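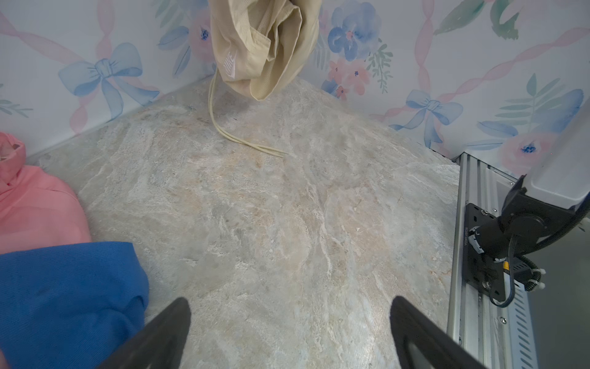 Drawstring bag, seen from the wrist camera of the Drurlow bench pair

Drurlow two-arm bench kit: my write-up and what you get if you buy one

I've been selling and fixing bench arms through Adebisi for a good while now, and the Drurlow pair is the one I end up recommending to most people who ring up wanting to work with cloth. I use one myself, so this page is part sales page and part me going on about it. Sorry in advance, there's a fair bit!

What's in the kit: 2 arms, a gripper for each, a wrist camera, the power supply, the rail clamps and a bag of spare screws (keep these somewhere safe, they're tiny). You also get a year of Pleteo, the recording software, with updates included. The bench itself is extra, and plenty of people build their own.

The job in the photo is bag handling, and it's my favourite thing to try on any new setup. Drawstring bags are horrible. The body bunches and twists, the cords go wherever they like, and a cord lying on a pale patterned floor doesn't give the camera a lot to go on. Folded towels are easy by comparison. If you're choosing between kits, ask the seller to show you a bag with thin cords and see how quickly they change the subject.

The grippers are plain two-finger ones with flat faces and rounded tips, and I like the rounded tips a lot. My old Kodix set had squarer ends which snagged on knitwear constantly, and I ruined a decent cardigan finding that out. These slide along fabric much better. They still struggle with a single thin layer pressed flat, so I go for an edge or a fold wherever there is one.

The wrist camera gives you the view down past the fingers, and that's how I do most of my driving. It's a bit odd at first because everything swings about when the wrist turns. Give it an afternoon. I'd been used to a fixed camera overhead and kept tilting my head like a dog, but I wouldn't go back now.

On backgrounds, people do ask about my wallpaper! Ribbons, bows, big blue flowers, the lot. I like a busy pattern behind the work, and I change it fairly often, along with the floor. A setup that only ever sees a plain grey bench tends to get upset the moment you move it into somebody's bedroom. Offcuts and ends of rolls are fine for this, you don't need anything posh.

Now the grumbles. The cables could be neater. Leave enough slack at the joints for the full swing of the arm before you tie anything down, then run every joint slowly to its limit and watch the loop as it goes. I didn't on my first one and pulled a connector out. The manual is also thin on rail fitting, so I've written my own sheet and I'll put it in the box with yours. Arvo Pitkänen did the drawings for it and they're far better than the official ones.

Setting up took me an evening, with 30 minutes of that spent hunting for a hex key. Calibration is quick once Pleteo has found both arms. If it only finds one, swap the leads over and start it again before you ring me (it's nearly always the lead).

Delivery is 8 working days on the standard kit. You can send it back within 30 days if it doesn't suit, in the original box please, with the foam. Spare finger pads are on the parts page, and a longer rail should be in by September.

For trade orders or a go on mine before you buy, email Salamatu Amadi at the shop and put "bench pair" in the subject line. Bring your own awkward laundry if you're coming in person.

Page last updated 1 May 2023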